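Subject: Re: [gripper-users] left unit closing on its own
Date: 2023-11-10
From: Ellis bench, Nitwood

On the list, Groltel support wrote:
> Please confirm whether the fault shows on both hands or only
> the left. Also which firmware, and was the cable moved between
> runs? We have one other report from September, same symptom,
> never reproduced here.

Sorry for the slow reply, been pulling cables all morning. Only the left. Firmware is the Lerkico build on both, same as September. Cable was not moved.

Setup is the handheld pair with the marker plates on top, sorting job at the table, tethered. Fingers are the dark printed ones. 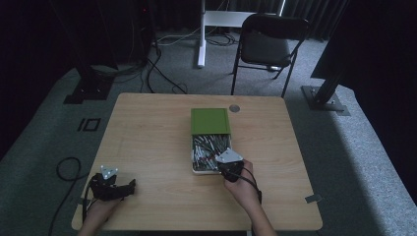
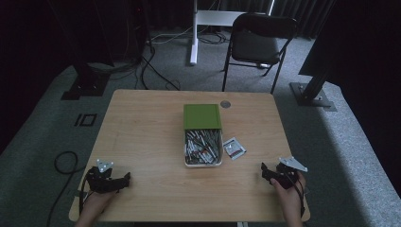
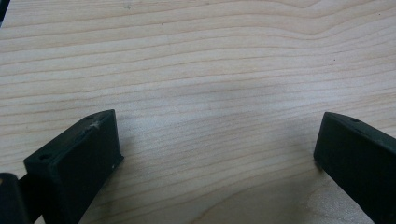 Does the left unit still close after the stop is pressed?

It did, on 2 runs out of 60. The stop cuts the command stream but the motor holds its last target, so if that target was "closed" the jaw finishes the move and then keeps squeezing. Right unit lets go like it should. Same settings file, I diffed them.

What we got so far:

Both bad runs came late in the session, after over 1000 open/close cycles. Might be heat, might be nothing.

Log shows a gap of 8 ms on the left channel right before the stop. Not there on the good runs I looked at, but I havent been through them all.

Swapped left and right at the hub end. Fault has not come back but thats a short test, would not trust it yet.

Force is low and nobody got hurt. Still a pinch, and your own fingers are right next to the linkage when you hold the thing. So for now: if you run this build, pull power at the hub, dont count on the stop button. We taped a note on ours.

Questions for Groltel. Is hold-last-target meant to be the default on a stop? If so can it be switched to release? Could not find it in the manual, section on stops is one paragraph and its about the arm version.

Anyone else with the Lerkico build, please check your left channel for the gap and post what you see, good or bad. I can send the two bad logs off list, too big to attatch.

Going back to the old build for the rest of the job.

Ellis bench, Nitwood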